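Carbon credit projects > Cookstoves and household energy

Thread: Baseline survey for the Trutden stove program, sample size

hestex_fan
We're registering 300 households under the Trutden program and the Uibo office wants the baseline fuel survey redone. The first one was run in May and only 207 forms came back complete. Uibo says the missing ones have to be chased before anything goes to the verifier. Has anyone gotten a partial survey accepted?
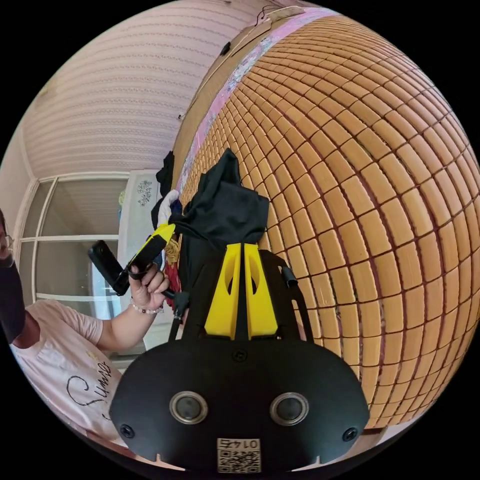
The forms we do have are fine. Fuel type, kilos per day, number of meals, who does the cooking. The gaps are mostly households that were away for field work.

marshgas
Depends on what your monitoring plan says. If it says "all households" you are stuck with all households. If it says "representative sample" you have more than enough.

hestex_fan
It says "participating households." That's the whole phrase.

Algirdas Eglītis
Then a strict verifier will read it as all of them. I had the same wording on a Hestex stove project and we had to file a change to the plan. It took three months and held up the first issuance.

Don't skip the night use questions either. People in hot areas cook late and sleep in the next room, and the second fire of the day gets left off the form.
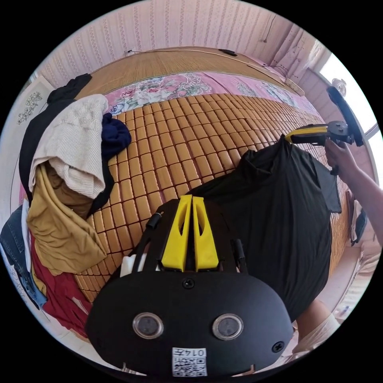
Bed with a tiled cooling mat, woven mat against the wall

pellet_42
I disagree with Algirdas on the plan change. We used the same phrase and explained the non-response in an annex. The verifier asked two questions and moved on. A plan change is a lot of paperwork for a wording problem.

Algirdas Eglītis
Was that before or after they tightened the rules on fuel use claims?

pellet_42
Before. Fair point, but the annex is still worth trying first. If you do it, list every missing household by ID
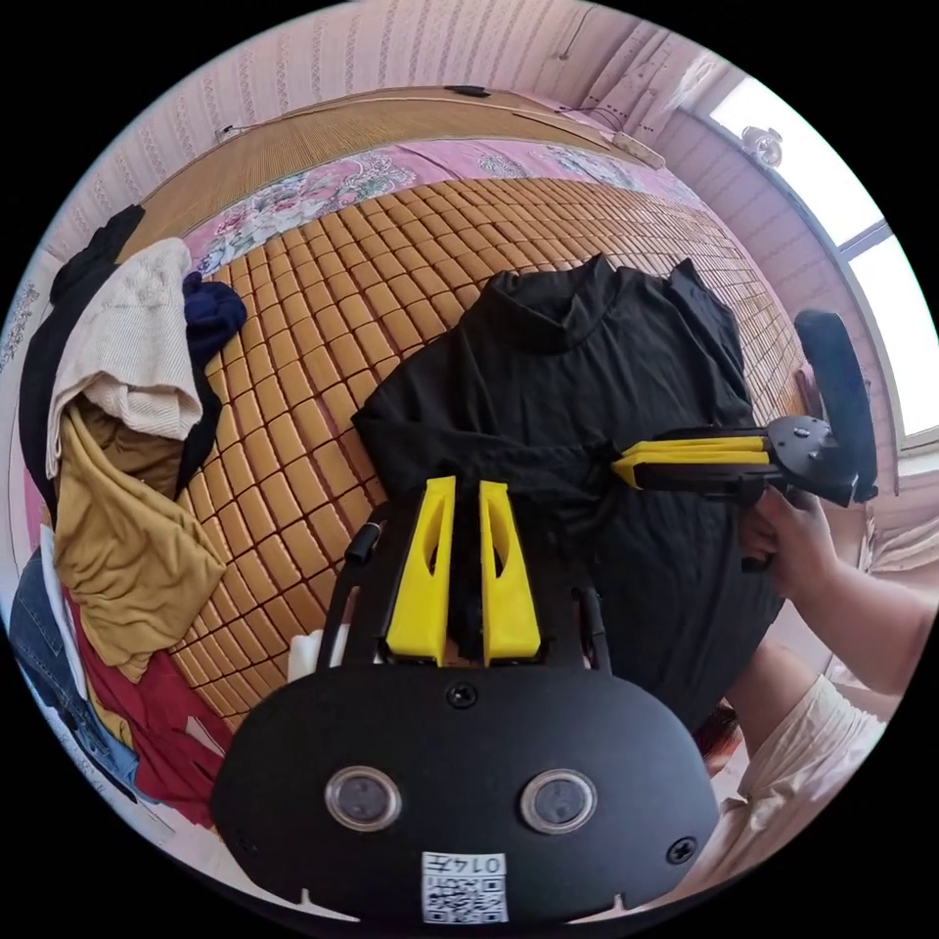
and give the dates of each visit attempt. They want to see that you went back more than once. Ours had 82 percent response, so better than yours, I admit.

marshgas
207 out of 300 is 69 percent. I would not send that with an annex only. Go back to the missing ones now that people are home.

hestex_fan
Travel money is the problem. Drinero has the survey budget and they closed it out after the first round.

pellet_42
Phone interviews? We did some of ours that way.

Algirdas Eglītis
Phone is OK for meals and household size. It is no good for fuel weight. Nobody knows what their wood weighs until you put it on a scale.

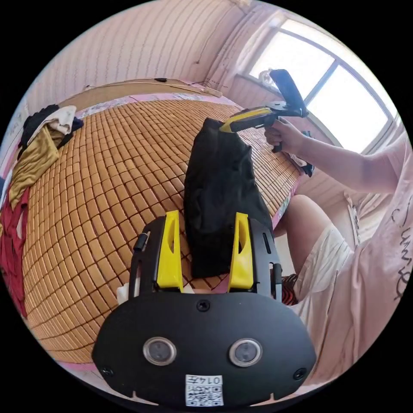
Black garment held up by one end

hestex_fan
Update, June 26, 2023. Drinero agreed to reopen the budget line for one more round of visits. We'll weigh the fuel in person and put whoever is still missing in the annex. Will post what the verifier says.

marshgas
Good. Keep the old forms too.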